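**Livum desk organiser, flat-pack cardboard: my review after three months**

Melati Osman, 26/12/2018

I bought this organiser in a small stationery shop in Mangundap, where I went only for envelopes. I do the paperwork for my family at home, and my desk is also the table where my son does his drawing. Everything was always mixed: bills, pencils, school letters, the good scissors. I wanted something cheap to try before I paid for real furniture.

The Livum comes flat in a thin sleeve. My kitchen scale says 675 grams for all parts together. It is cardboard with a brown wood-grain print, and I should say at once that the print is the weak point if you look closely, as the pattern does not continue nicely at the corners. From the chair I don't see it any more. My mother-in-law asked me which wood it was, so maybe I am too strict.

**Putting it together**

It took me 25 minutes, and I am slow with such things. There is no glue. You fold along the pressed lines and push the tabs into the slots. The paper with the instructions has drawings only, and the drawing for the dividers shows them from behind, so I put the first one in the wrong way and had to pull it out again. The tab got a little soft after this. My advice is to fold every part once before you join anything, and to look twice which side has the print.

The tall back panel must go in before the sides are closed. If you forget it, you will open everything again. Hold the panel at the top when you press the rest down, otherwise it leans.
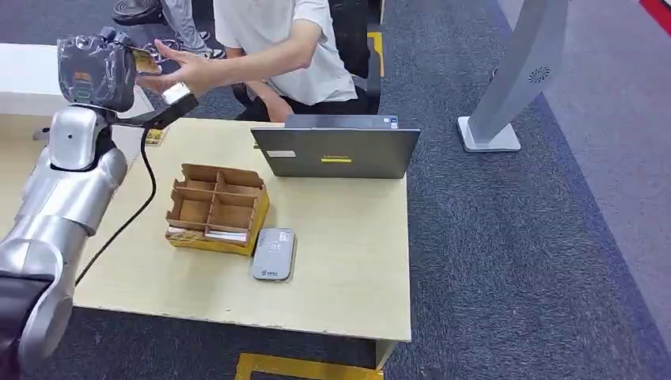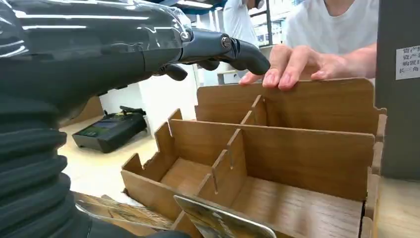 *First picture: small yellow cards with dark printing. Second: a hand at the top rim of the organiser's back panel.*

**Daily use**

Envelopes and letters stand well against the back. Pens are fine too, but a short pencil disappears, and I have to turn the whole thing over to get it out. I put a folded piece of kitchen paper at the bottom of the pen part and now it is better.

A heavy stapler should not go on one side alone. I did this in the first week, and the side wall bent outwards. It is still bent. A full bottle of ink I would also not trust to it.

About water I can only tell you one small accident, a wet tea cup that stood against the corner for one afternoon. The print stayed, but the cardboard below became thick and never went flat again. So it is for a dry desk. For dust I use a soft brush. With a damp cloth I am careful.

**Compared with others**

Before this I had the Gorklow wire tray. It is stronger, it will probably live longer than me, but small things fall through it and it scratched the table. My sister has the Sernateo box with the lid. She likes it. I find that when there is a lid I put the letters on top of the lid, and then I have the same heap as before, only higher.

**What I don't like**

- The instructions, as I wrote above.
- No spare tabs or spare divider in the sleeve. One would be enough.
- A smell of printing ink in the first days. I left it by the open window and it went away.

**Would I buy it again?**

For this price, yes, and for a child's room or a student also yes. If you already know that you want to keep heavy things in it, save your money for something of real wood. I give it 7 out of 10. It would be one more if the corners were cleaner.

The shop told me there will be a wider size in the new year. If they have it when I go for envelopes again, I will measure it and add the size under this review.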